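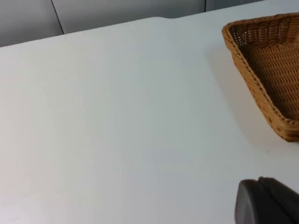
5. What the arm leaves behind: work at the basket bench

5.1 The claim and the bench

Section 4 dealt with how the Tralix arm was bought and who was asked about it. We turn now to the bench itself. When Plirno announced the arm to its hamper staff, the supplier's leaflet promised that a single cell would "free people from repetitive handling" and move 3,000 baskets a week from the bench to the filling line. Both halves of that sentence deserve a closer look than they were given on site. The second is easy to check and was checked by the firm, more than once. The first is vague enough that it could hardly fail, and as far as we can tell it was never tested by anyone.

Figure 4 shows the task from the arm's own side, through the camera near its gripper. A brown woven basket, shallow and empty as far as it can be seen, lies on a smooth white table, and part of the gripper is in the near corner, clear of the basket. Most of what the camera has to look at is bare table. To a visitor this may look like as simple a job as handling can offer: one object, plain background, good contrast. It is the kind of view that appears in sales talks, and we include it partly for that reason. The rest of this section is about what has to be done by people so that the arm can have a view like it.

Before the arm came, baskets reached the bench in nested stacks. A worker pulled one off, turned it over, ran a hand round the rim for broken strands, knocked out any loose bits and set it on the line. Staff had no separate names for these steps. They called all of it "doing baskets", and it was used as a rest from filling, which is harder on the wrists. We stress this because the word "repetitive" in the leaflet assumes that the task was disliked. Of the 17 people we interviewed at the Esteban site, 11 said that they had preferred basket work to filling. The firm had not asked them.

5.2 Tasks that moved

The arm took over one step, the lifting and placing. Everything else stayed, though it changed hands or moved to a different point in the day. Stacks still have to be pulled apart, and nested baskets grip each other by the weave, so this is awkward work that goes better with two hands and some temper. Each basket then has to be put on the table singly and well apart from its neighbours. The table has to be wiped. Woven goods shed, and in the first weeks the system would sometimes stop over scraps of strand that a person would have brushed aside without noticing. Even a tidy surface picks up small marks; three tiny dark specks can be made out on the table in Figure 4. We don't know whether specks of that size ever caused a stop. The point is that the operators did not know either, so they wiped.

"I clean for it now," one operator told us. "Before, I'd clean at the end of the shift, for me." Another had started to keep a cloth in her apron pocket, and by February this had become a rule on the laminated sheet by the cell. We found no sign that the wiping was ever timed or added to anyone's duties on paper. It was absorbed.

Inspection is a more serious matter. Running a hand round the rim was how damage was found, and it was found early, before the basket was lined and filled. The new arrangement has no such moment. Managers expected the camera to do this in time, and an add-on for spotting faults was offered by Clevuto, the firm that supplies the vision software. At the end of our fieldwork it had not been bought. Faulty baskets were being noticed at filling, sometimes with the goods already in, and had to be emptied and done again. In the firm's records these count as filling errors. The cell's own record stays clean, and we think readers should be wary of any comparison that rests on it.

A thick braided rim of the sort shown in Figure 4 is a good case. From one side it can look perfectly regular while a strand has sprung loose on the other. A camera that has only part of the basket in view can say nothing about the part outside it, and a person who picks the thing up has the whole of it in their hands. Better cameras and more of them may narrow this gap. That is an argument for a different cell from the one Plirno paid for.

5.3 Counting help

The cell calls for an operator by lighting a lamp and pausing. Each call is logged with a time and a short code. Over the study period there were 3,421 such calls. The production manager, Kenneth Fajardo, saw the figure before we published it and thought it misleading, as most calls were cleared in seconds. He is right that they were short. We looked at a sample of them from the floor and many needed only a nudge of the basket and a press of the button.

We disagree about what follows. A short call still has to be heard, walked to and walked back from, and the log starts its clock when the operator touches the panel. It leaves out the walk. It also leaves out the waiting, by which we mean the state of being ready to be called. Operators placed on filling "with the cell in view" told us that they could not settle into the rhythm that makes filling bearable. One described it as working with a child in the next room. Two had asked to be moved to the loading bay, where the pay is the same and the lifting is heavier.

The codes are weak evidence too. The panel offers a short list of causes and the cursor rests on "object position" by default. Janka Gajdoš, who led the evening team throughout the study, said that most people simply accepted whatever came up. She had once spent a week choosing the codes with care, and stopped when she learned that the reports went to the supplier and did not come back. We have therefore made no use of the codes in our analysis, although the supplier's own review leans on them heavily -- its central chart is built from nothing else.

5.4 Who counts as skilled

It would be unfair to report only losses. Three operators enjoyed the cell and had become good at it. They could tell from the way a basket was lying whether the arm would manage, and they would shift it a little before placing the next. One liked being the person others sent for. None of this was in the training, which lasted a morning and was mostly about the stop button.

The skill is real, then, but it has no grade attached. Job titles at the bench were the same after the arm as before. When we raised this with the firm, we were told that the cell was still being bedded in and that grading would be looked at once the process was stable. The same answer is recorded in the minutes of a staff meeting dated October 6, 2022, in nearly the same words. We see no reason to suppose bad faith. Still, a process that is kept going by people who adjust to it every few minutes may never look stable enough to be graded, or may look so stable that the adjusting goes unseen.

There were no redundancies. This was stressed to us at every level and we accept it. Hours, however, are set by the rota, and two part-time posts on the bench were left unfilled when their holders went. Management put this down to a slow season. The staff put it down to the arm. Our data cannot settle the matter, and we would distrust a single-site study that claimed to.

5.5 Limits of what we saw

Our visits were agreed in advance, and operators told us that the table was kept tidier when we were due. We had no access to the contract between Plirno and Tralix, so we cannot say what level of help the supplier had allowed for. The interviews were held on site, mostly in the canteen, and a few people were plainly careful about what they said with colleagues near by. We also lack a proper baseline. No one had measured the old way of doing baskets, and by the time we arrived it was gone from the day shift. The evening team still worked by hand when the cell was down, and our account of the older routine draws mainly on watching them, with Gajdoš correcting our notes where we had the order of the steps wrong.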